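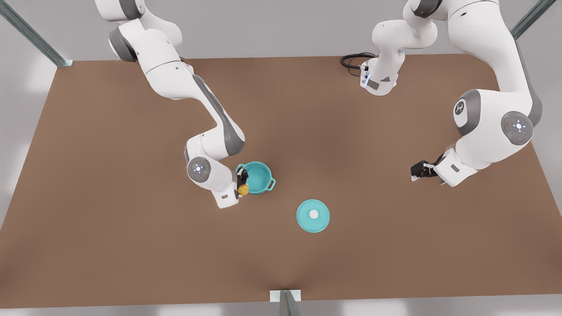 Figure 3. Teal kitchenware on a warm brown tabletop (rendered scene).

4.2 Where blue stops and green starts on the kitchen shelf

The most lively disagreements in the Redville material are over teal. We had expected trouble with beige and cream, and we did get some, but the words people used for blue-green cups, bowls and pans turned out to be far richer than anything we found for the pale neutrals. This section looks at those words, at who used them, and at what happened to them when the object was moved from one background to another.

The full set holds 1034 naming responses to 36 household objects. Each object was named in three settings: on a white sheet, on a brown table, and in the speaker's own hands. Speakers were asked only "What color would you call this?" and could answer at any length. We kept everything they said up to the point where they put the object down, including false starts, and this is where the fun begins. A printed color survey would have given us a column of single words. What we have is closer to a set of small arguments that people hold with themselves.

A typical response starts with a basic term and then backs away from it. One speaker, holding a mug, said, "Blue. Well, green. My mother would have said blue." Another went straight to a comparison and never used a basic term at all: "Swimming pool, but the old kind, with the tiles." Answers of this second type cluster heavily in the blue-green part of the set. For the red and yellow objects they are almost absent. Speakers seem perfectly happy to call a tomato-colored pan "red" and leave it there, even when its red is quite far from the middle of the category.

The word "teal" itself behaves in an interesting way. Younger speakers treat it as an ordinary color word, with no pause before it and no "sort of" in front. They say "a teal one" and "the teal bowl" just as they say "the green bowl." Older speakers know the word and use it, but they tend to present it as somebody else's: "what they call teal," "teal, I suppose," "that would be teal in the catalog." The catalog mentioned here is a real influence in the town. Skukico, the homeware store on the main street, has sold its kitchen lines by color name for as long as most of our speakers can remember, and several of the more unusual terms in our data ("lagoon," "spruce mist," "harbor") can be traced straight to its shelf labels. We were delighted to find "harbor" used by a speaker who told us she had never bought anything there. She had picked it up from a neighbor's description of a set of canisters.

Turquoise deserves a word of its own. In the Redville interviews it is used for lighter and brighter objects than teal, as the dictionaries would lead one to expect. In Henao, across the river, the two words overlap almost completely, and some families use only one of them. Those families do not agree on which one! We have interviews from two adjoining houses where the same pitcher is firmly "turquoise" on one porch and firmly "teal" on the other, and both households regard the other word as a bit fancy.

4.2.1 The effect of the table

Background matters more than we had planned for. Figure 3 gives the general idea of the pairing: a cool blue-green set against a large area of warm brown. In our brown-table setting, speakers moved toward the blue end of their vocabulary. Objects that had been "greenish" on the white sheet became "teal" or "blue-green," and a few that had been "teal" became plain "blue." The shift is easy to hear in the recordings, and many speakers noticed it themselves. "It's gone bluer on me," said one, and then asked to have the sheet back so she could check.

Color contrast of this kind is well known, and we make no claim to have discovered it. What we find exciting is how it shows up in the choice of words. Speakers with a large blue-green vocabulary changed words readily as the background changed. Speakers who relied on "blue" and "green" alone mostly kept their first word and changed what surrounded it, adding "dark," "dirty," "nearly" or "more of a." The eye may well be doing similar work in both groups, but the adjustment lands in a different part of the phrase. Anyone coding such answers by head word alone would miss the second group entirely, and our own first pass did exactly that. The coding was redone from the start with modifiers kept, and the counts in the appendix come from the second pass.

In the third setting, with the object in the hand, the background effect gets weaker and talk about surface takes over. People tilt a bowl, run a thumb around the rim and begin to talk about shine. "Glassy green" and "flat blue" belong almost wholly to this setting. We were slow to see that shine words and color words were pulling on each other. A glossy object is more likely to be given a water comparison (pool, sea, lake, bottle), while a matte one is given a plant or a paint. The Ponell paint chart, which hangs in the hardware store and in more than one garage we visited, supplied several of these.

4.2.2 Some limits

The blue-green objects were all kitchenware, and the kitchen brings its own vocabulary with it. A scarf of the same shade might well attract different words, and we have two stray remarks from speakers who said so without being asked. Light was not controlled beyond keeping every session away from direct sun; the June interviews were held later in the evening than the rest, and answers from that month lean slightly toward "dark" and "deep." We left them in. Comparisons across settings were made within a single session, so the lean does not touch the background effect described above, but readers should be careful with any comparison between households.

Family talk was also hard to keep out. Where more than one person was in the room, the second often corrected the first, and the corrections are some of the best material we have. They are treated separately in Section 4.3, along with the long exchange over the butter dish.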